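Pideo Organics Support Desk
Ticket 2928
Subject: Weighbridge records missing from monthly feedstock return
Product: Pideo Site Ledger
Reported by: Nimamlow composting site, operations office
Priority: Medium
Status: Resolved, under observation

Summary of request
The site reports that the feedstock return for September shows fewer loads than the weighbridge printouts held in the office. The operator requests correction before the return is submitted to the regulator. 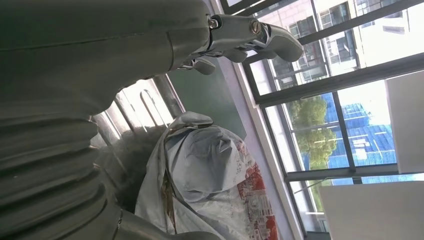
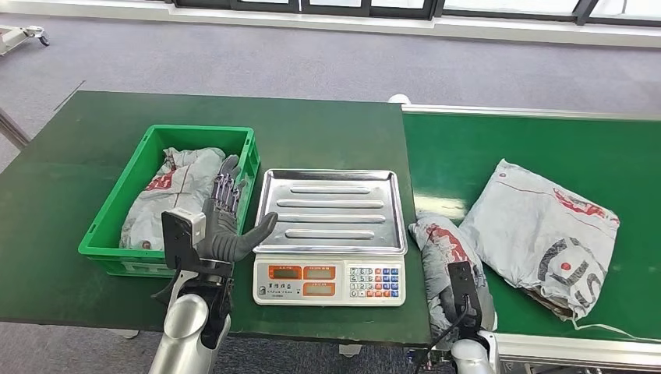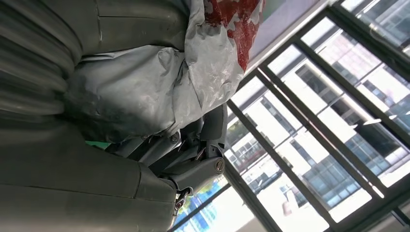
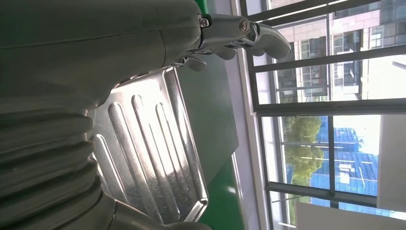 Initial information from the site
The printouts show 339 incoming loads for the month. The return generated by Site Ledger shows 316. The difference is 23 loads. All deliveries of food waste from the Dollari collection contract appear to be complete. The shortfall is confined to green waste. The site has not changed its user accounts or its waste codes during the period.

Entry 1 – Support desk, 9:15 a.m.
The request has been acknowledged. The site was asked to provide the weighbridge export file for the month and a copy of the draft return. The site was also asked not to enter the missing loads by hand until the cause is known, as manual entries cannot be merged with imported ones at a later stage.

Entry 2 – Nimamlow, 10:40 a.m.
Both files are attached. The office confirms that no manual entries have been made. The weighbridge terminal is the Rüegg unit installed at the main gate. The terminal displays no fault message and daily tickets print as normal.

Entry 3 – Support desk, 11:30 a.m.
The export file contains all 339 loads. The fault therefore lies in the import and not in the terminal. The import log lists 23 rows as skipped with the message "duplicate ticket." Please confirm whether the ticket counter on the terminal was reset during the month.

Entry 4 – Nimamlow, 1:05 p.m.
The site diary records a power interruption at the gate. The terminal was restarted by the shift supervisor, and the counter began again from a lower number. The supervisor was not aware that this would affect the return. The office also asks whether the batch records for windrow 106 are affected, as several of the missing loads were placed there.

Entry 5 – Support desk, 2:20 p.m.
The cause is confirmed. Site Ledger compares the ticket number and waste code of each row with those already held for the same month. Following the restart, 23 green waste loads were issued ticket numbers already used for green waste earlier in the month. The import treated them as repeats and skipped them. Food waste loads were accepted because none of the repeated numbers had previously been used under that code.

Batch records for windrow 106 are affected. The input tonnage is understated, and the record should not be signed off until the import has been corrected. Temperature and turning records are held separately and do not require any change.

Action required by the site
1. Open Settings, then Imports, then Matching Rules.
2. Change the rule from "Ticket number and code" to "Ticket number, code, date and time."
3. Remove the existing September import. Do not remove the month itself.
4. Import the original export file again.
5. Open the batch record for windrow 106 and select Recalculate Inputs.
6. Generate a new draft return and compare the load count with the printouts.

Entry 6 – Nimamlow, 3:45 p.m.
Steps 1 to 4 are complete. The import log shows 339 rows accepted and none skipped. At step 5 the Recalculate Inputs button was gray and could not be selected.

Entry 7 – Support desk, 4:00 p.m.
The button is available only to users with the Site Manager role. Please repeat step 5 from a manager account.

Entry 8 – Nimamlow, 4:25 p.m.
Completed from the manager account. The input tonnage for windrow 106 now agrees with the office records – the new draft return shows 339 loads. The return will be submitted once it has been checked internally.

Entry 9 – Support desk, 4:35 p.m.
The ticket has been marked as resolved and will remain under observation until the next monthly import. The site is advised to set the starting ticket number by hand after any further restart of the gate terminal. A request has been passed to the product team for skipped rows to be shown on the draft return as well as in the import log.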